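Call for participants: sun exposure and headwear in outdoor workers
Mevemon Research, Diltbridge

We are recruiting adults who work outdoors for a study of ultraviolet exposure to the face and neck. You must be 18 or over, work outside at least 4 days a week and have no history of skin cancer. Landscapers, road crews and nursery staff are all eligible. 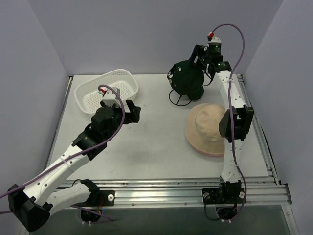

Participation runs for 2 weeks in May. You will wear a dosimeter badge at the collar during each shift and fill out a short log covering start time, breaks, cloud cover and sunscreen use. Two visits to our Dow Street office are required, one at enrolment and one to return the badge. Badges must not be laundered or left in a vehicle. 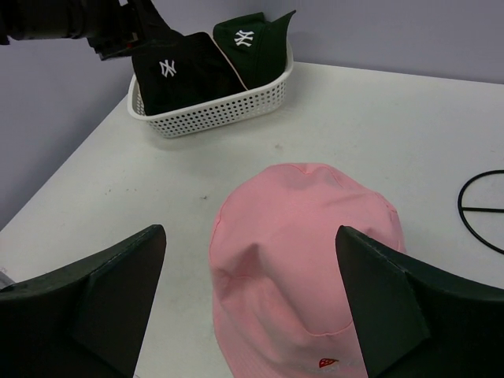 Bucket hat, light pink, with sewn seam around the crown.

Participants who complete both visits receive $548. Travel costs are not reimbursed. Results are stored under a code number and badge readings are processed by Brudix. You may withdraw at any time.

To apply, send your occupation, usual work hours and postal code to the study office, quoting reference 4000.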